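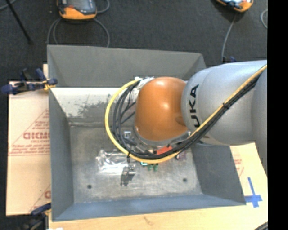 KUKA arm over the metal bin, picking from the last few items. Fixed camera.

Drallasetti bin-picking comparison: README

This folder holds the logs and stills from our comparison of two grippers on one arm, picking small mixed items out of one bin. The grippers are the Praltico suction tool and the Tamayo two-finger. The controller code was ours, so any praise or blame for it should be sent to us, and the praise will be easier to deal with.

What's in it

attempts_praltico.csv - 1,000 pick attempts with the suction tool
attempts_tamayo.csv - 1,000 pick attempts with the two-finger
stills/ - one view from the fixed camera per successful pick, Tamayo runs only (618 files)
notes.txt - written during the runs, spelling as found

Each row has the attempt number, the item class, the grip point we asked for, the grip point we got, and a result code. The gap between the two grip points is the most interesting column and the one we looked at last.

Setup

The bin is clamped to the table. It was not clamped during the pilot, and the pilot is not in this folder. If you rebuild the rig, put the bin back against the tape marks before you calibrate, then tighten the clamps, then calibrate again.

The cables for the tool run down the outside of the arm and are tied to it. Leave slack at the wrist. With too little, the arm stops with a fault. With too much, it picks up its own cable, which the suction tool did twice and scored as a success both times. Those rows are now code 8.

Known problems

Clear plastic packaging is bad for everyone. The depth camera sees straight through it or reports a small mountain.

Scratches on the bin floor get proposed as objects when the bin is nearly empty. The Tamayo has made several sincere attempts to pick one up.

The Friday runs used an older grip planner. They are marked "old" in the last column of both files.

Licence and contact

Free to use with credit to the Buvbridge workshop. Report mistakes through the issue tracker, and please give the attempt number.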